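3. Storage conditions in the surveyed households

3.1 Sites and recruitment

The survey of domestic storage was carried out in two housing developments, Illon and MacRitchie, both managed under the same tenancy rules and both built without basements or attics. Households were invited by letter in October. The letter asked for consent to a single home visit, a short interview, and the placement of a humidity logger in one enclosed storage space chosen by the resident. A total of 600 letters were sent. Residents who had lived at the address for less than one winter were excluded, as they could not report on seasonal changes in the condition of their belongings.

Interviews followed a fixed schedule of questions drafted by Mellor and Isah and revised after a pilot at Porus, a smaller development that does not form part of the results. The pilot showed that residents understood "storage" to mean closets and cabinets only. Items kept in the gap beside a wardrobe, behind a door, or under a bed were left out of their answers unless the interviewer asked about them directly. The final schedule therefore included a separate set of questions on spaces that were not designed for storage but were used for it.

3.2 Classification of storage spaces

Each space was assigned to one of seven classes. Classes one through four cover built-in and freestanding furniture with doors or drawers. Class five covers open shelving. Class six covers floor storage in the open room, and class seven covers narrow gaps between two upright surfaces. Where a space could reasonably be placed in more than one class, the two coders, Paterson and Drummond, recorded their choices separately and then met to settle the difference.

Class seven gave the most trouble. Residents seldom had a name for such spaces, and their contents were often not visible without moving something else. Interviewers were told not to move belongings themselves. The coders relied instead on what the resident said was kept there, together with any part of the contents that could be seen from the room. Dark, folded, or creased items were the hardest to identify, and they were entered under a general code for soft goods and footwear when no closer description could be supported. Figure 1 shows a dark, glossy item between a light wood-veneer cabinet and a slate-gray panel.

Figure 1. Dark item with vertical creases, held between a cabinet and a panel.

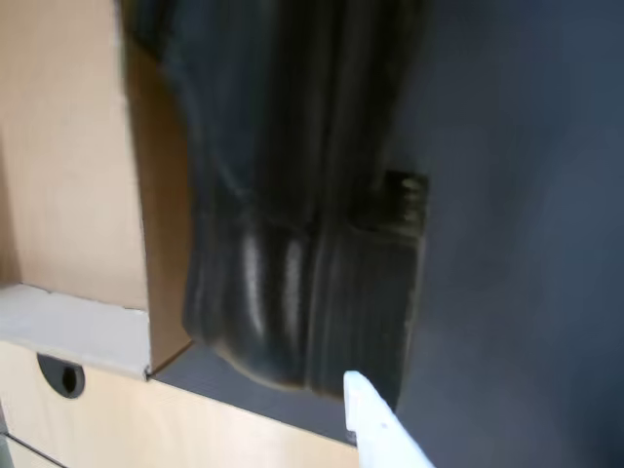
3.3 Moisture and contact between surfaces

Loggers were set to record relative humidity and air temperature at regular intervals through the heating season. They were fastened at mid-height where the space allowed it. In the narrowest gaps the logger was placed on the floor, and these readings are reported separately because air near the floor was cooler in both developments.

Spaces against outside walls showed longer periods of high humidity than spaces against inside walls. The effect was stronger at MacRitchie, where the outside walls are solid and the bedrooms are heated for fewer hours each day. Residents at Illon more often kept interior doors open overnight, and this habit may explain part of the difference. The survey was not designed to separate the effect of construction from the effect of household routine, and no claim is made on that point.

Contact between stored items and the surrounding surfaces was scored by eye on a short scale, from no contact to contact along the full length of the item. Higher scores were associated with more reports of musty odor and of spotting on leather, canvas, and cardboard. Reports of damage to the furniture itself were less common. Where they were made, residents described raised edges on veneer, swelling at the foot of side panels, and small marks left by boards or frames that had been leaned against the surface.

Leaning was recorded as a separate variable. A flat object leaned against furniture encloses a wedge of air that is open at the sides but sheltered along its lower part. Drummond's field notes list mirrors, folded tables, ironing boards, and pieces of shelving among the objects most often kept in this way. An arrangement of this general kind appears in Figure 2, in which a dark board rests against the lower part of a pale wood-grained panel.

Figure 2. Long charcoal-gray board leaned against a wooden panel. 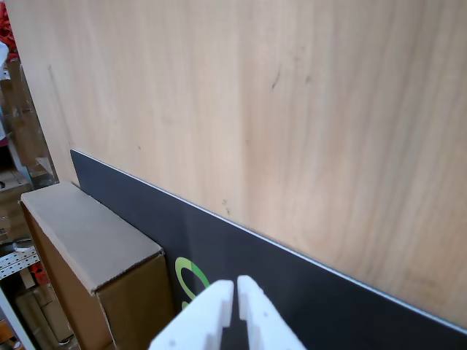
3.4 Analysis

Logger data were cleaned and summarized by Anghel using the Ploleo package. Readings from the first day after placement were discarded to allow the instruments to settle. Interview answers were joined to the logger summaries by household code, and names and addresses were removed before the files were shared among the authors.

Humidity was compared across the seven classes within each development before the developments were compared with each other. Households that moved the logger during the season were kept in the interview results but left out of the humidity results. The full coding guide, including the wording used for gaps and leaned objects, is given in Appendix B.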